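## 6. Kitchen Chore Evaluation: Drawer Task

This section applies to the Drovus two-arm station with Gestberg control software, version 9 or later. Dish loading and mug placement are covered in Section 7.

**Note:** The station is an evaluation unit. It does not do kitchen work unattended, and a passing score does not clear it for home use.

### 6.1 Preparing the table

1. Place the cabinet within reach of the arm that will pull the drawer.
2. Set out the remaining items in the positions you intend to score. Do not move them between trials.
3. Start the head camera feed and check the view. 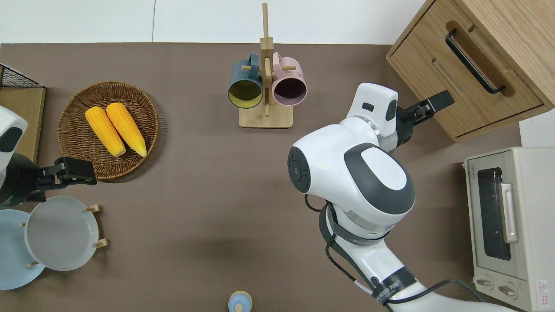 Reach is measured from the gripper fingertips to the handle, with the drawer closed. Long bar handles give the most tolerance on approach; small knobs still cause most failed grasps. The black bar on the wooden cabinet is the type to use for a first run. Keep mugs clear of the elbow path – on a mug tree they are easily struck when the arm retracts.

**Caution:** Keep hands off the table while either arm is enabled.

### 6.2 Running the trial

1. Select **Drawer > Open** and set the trial count to 14.
2. Press **Start**. Stay within reach of the stop button.
3. Compare the grasp with the side view. The fingers should close around the bar, as they do on this open drawer.
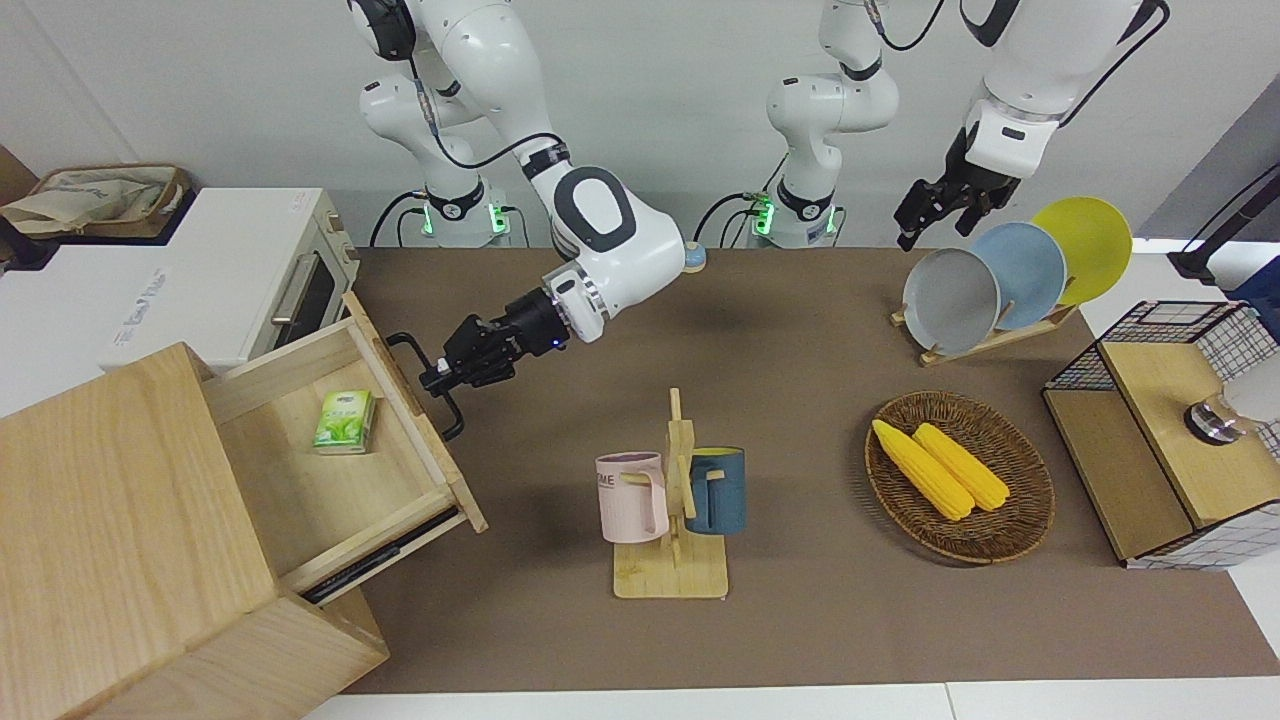
4. Log each trial as complete, assisted or failed. A drawer that opens only partway is logged as failed.
5. After 6 failed trials, stop and repeat the calibration in Section 4.

### 6.3 Reading the score

Assisted trials do not count toward the pass rate. In our March runs, Lena Wróbel closed the drawer by hand after every trial – closing is scored separately and remains less reliable than opening.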